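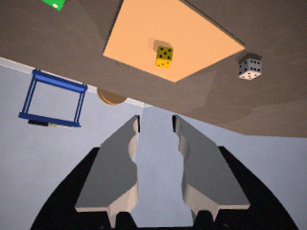

Someone at the Landberg meet asked why we bother with relays for the under-12s when half of them drop the baton anyway. Start with that. Pause. Let them laugh.

- Relay = first time most kids run *for* somebody
- Zimico track club: 8 juniors at the start of the season, 20 by August
- dont read the whole table out, just those two 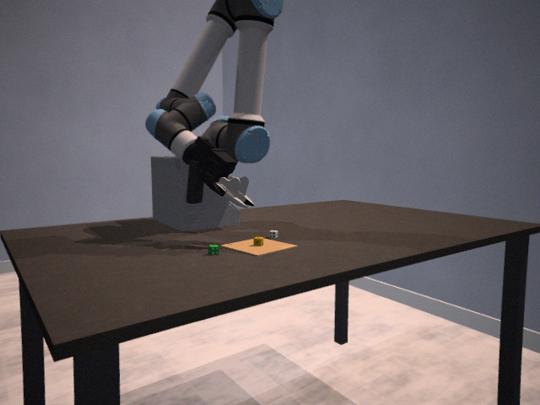 Changeovers next, the bit I care about most. Outgoing runner looks forward, hand back, hand STILL. Incoming runner does the placing. Most of ours snatch. Then straight to the drill: walk it, jog it, run it. 7 minutes, no more, they get bored.

**Money** (quick!!)
- Dlamini fun run made 1,174, all going on batons and spikes to lend out
- Skesis track booked until 8, so juniors on first

Finish on sign-up sheet by the door. Questions if theres time. Need coaches for the away meet, ask twice.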